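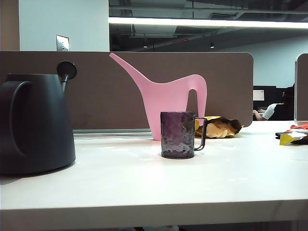

Desk at the Irkholm open day: two watering cans, the purple mug, and somebody's chips.

July 6, 2022

Feet are killing me but I want to get this down before I forget it all. Took the early train out to Irkholm for the Grelleseck open day, which I've been meaning to do since March, when the flyer came. I pictured a big loud factory hall with sparks. It's an office! Gray-blue walls, pipes and ducts all over the ceiling, people typing away behind brown dividers like any insurance place.

The talk came first and went on too long (50 chairs, and I got one behind a pillar). The part I liked was about handles. The woman giving it said a plain box is easy for a robot and a watering can is a pain, because you've got a spout poking out one way and a loop the other, and every company that makes one has its own idea of what a loop should look like. Their software is called Ravus and it has been shown 681 household things so far. She wants 200 more by next spring. I wrote both numbers on my hand like a kid.

Then we got to wander past the desks, and that's where I took my picture. I loved the pink can, so flat and swoopy it could be a flamingo. The black one was squat like an old kettle, with a great big round handle, and I'd honestly buy it for the porch. The mug had that bumpy see-through look my aunt's bathroom window used to have. I asked a young guy in a Grelleseck T-shirt which of them was the hardest and he said see-through stuff, every time, then talked about reflections for a good ten minutes. I followed maybe half. Nice kid, though!

There was an open bag of chips lying there too, spilling onto the desk, and it made me so hungry I skipped the last talk and went looking for lunch. Ended up at Vieira, the little bakery by the station, and had 2 custard tarts and a coffee. No regrets.

Home by five. I watered the tomatoes and caught myself staring at how my hand goes around the handle. Need to look up when they do the next one, and wear the other shoes.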